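Ticket 1246
Project: Ungate
Component: teleop collection, simulated kitchen
Site: Hancombe
Status: Open, workaround in place
Priority: High
Opened: 30 June 2022

Summary

Right hand closes late on recorded episodes of the plate-to-counter task. The operator's view looks correct while collecting. On replay the fingers start to close after the wrist has already begun to lift, and the object stays on the plate. Left hand is not affected.

Reported behavior

Operators on the Ungate task set record an episode, see the pick succeed in the live session, and mark it as good. When the same episode is replayed from the saved actions, the right hand misses the object or touches it and lets it roll. The live session and the replay do not agree, so the success flag on the saved file can't be trusted.

This matters more than a normal replay glitch. The learning system trains on the saved actions and not on what the operator saw. If those actions show the wrist lifting before the fingers close, the policy will learn to do that.

Expected behavior

Replaying the saved actions from the saved start state should give the same result as the live session, within the tolerance we agreed on in April.

Environment

Simulated kitchen, marble counter variant
Two arms, two five-finger hands
Operator input by tracked gloves, Astuvance driver
Recorder writes arm actions and hand actions as two separate streams and merges them at the end of the episode
Camera views rendered afterward from the merged file

Steps to reproduce

1. Load the marble counter scene with any small object on the oval plate.
2. Start a session with both gloves connected.
3. Pick the object with the right hand and set it down on bare counter.
4. End the episode and wait for the merge to finish.
5. Replay from the merged file with the same seed.

Happens every time on the Hancombe machines. Does not happen on the Grigaitė build, which still uses the old recorder.

Log

Entry 1
Checked the obvious thing first, the physics step. Same step size in live and replay. Same seed, same start poses. Object friction matches in both. Replayed one bad episode several times and got the same miss each time, so the replay is repeatable. It is just repeating the wrong thing.

Entry 2
Turned off the object noise we add at reset. No change. Turned off the camera rendering to see if load was a factor. No change.

Entry 3
Plotted right wrist height against right finger closure for a bad episode. In the live log the fingers are nearly closed before the wrist rises. In the merged file the closure curve has the same shape but sits later. It is a clean shift and not a stretch. The left hand curves line up in both.

A clean shift points at timestamps. If frames were being dropped I would expect the gap to grow over the episode, and it doesn't.

Entry 4
Compared raw streams before the merge. Arm stream is fine on both sides. Left hand stream is fine. Right hand stream is stamped when the recorder receives the packet instead of when the glove sends it. The Astuvance driver puts a send time in the packet header, and the recorder reads it for the left glove only.

Looked at the recorder change from April. The hand reader was split into two classes so we could run one-handed sessions. The left class kept the old timestamp code. The right class was written from the template and falls back to receive time.

Entry 5
That explains the direction of the shift but not all of its size. Receive time alone should not be late enough to miss a grasp. Measured it at 300 ms on the worst episode. Something is holding the right hand packets before the recorder sees them.

Entry 6
Found the other half. The right hand reader has a smoothing buffer of 5 packets left on from glove testing. It waits until the buffer is full before passing anything along, then stamps the result. With the buffer off and receive time still in use, the shift gets much smaller but an object near the plate rim can still be missed. With send time in use and the buffer still on, the fingers line up but the motion is a little soft at contact. Both need to be fixed.

Entry 7
Asked whether the live view should have shown this. It would not. The live session drives the hand straight from the driver and skips the recorder entirely, so the operator gets the unshifted hand. That is why everyone marked these as good.

Entry 8
Patched the recorder on one machine. Send time is read for both gloves, smoothing buffer off by default, and the merge step now refuses a file if the two hand streams use different clock sources. Recorded a short batch with the patch. All replays matched the live result. Leaving the ticket open until the patch is on the rest of the machines and the old data is sorted.

Workaround for operators until the patch is out

1. Don't mark an episode as good from the live view. Wait for the merge and check the replay.

2. Hold the grasp for a moment before lifting. It makes the episode slower, but the shifted closure then lands before the lift.

3. For the replay check, use the view over the counter with both hands in it. Stop the replay while the right hand is still open above the plate and step forward one frame at a time. The fingers should begin to close before the wrist moves up. If the wrist goes first, reject the episode.

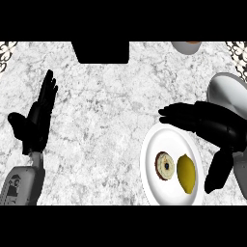

4. Leave the left hand parked and open during the right hand pick. If it moves at the same time it is harder to compare against the plots.

5. If the replay fails, don't delete the file. Set the flag to "hold" and go on to the next one.

What to do with existing data

Episodes recorded on the Hancombe machines since the April recorder change are suspect if they use the right hand. Left-hand-only episodes can stay in the training set.

Most of the suspect files can be repaired. The send time is still in the raw packet log, so the right hand stream can be stamped again and merged a second time. Where the raw log was cleared to save disk space there is nothing to restore from, and those have to come out. I would rather lose them than guess at a fixed shift, which varies with load on the machine.

Repaired files need a new replay and a new success flag. Do not carry the old flag over.

Open items

- Roll the patch out to the remaining collection machines.
- Write the repair script and run it on the held files.
- Add an automatic replay check after each merge, so a mismatch is caught before the operator starts the next episode.
- Turn off automatic clearing of raw packet logs until the repair is done.
- Tell the training side which checkpoints used the affected data. At least 2 did.
- Ask Astuvance if the driver can report its own clock source so we don't have to infer it.

Related

The soft contact on the right hand that was put down to glove calibration is probably the same smoothing buffer. Retest with the patch before closing that one.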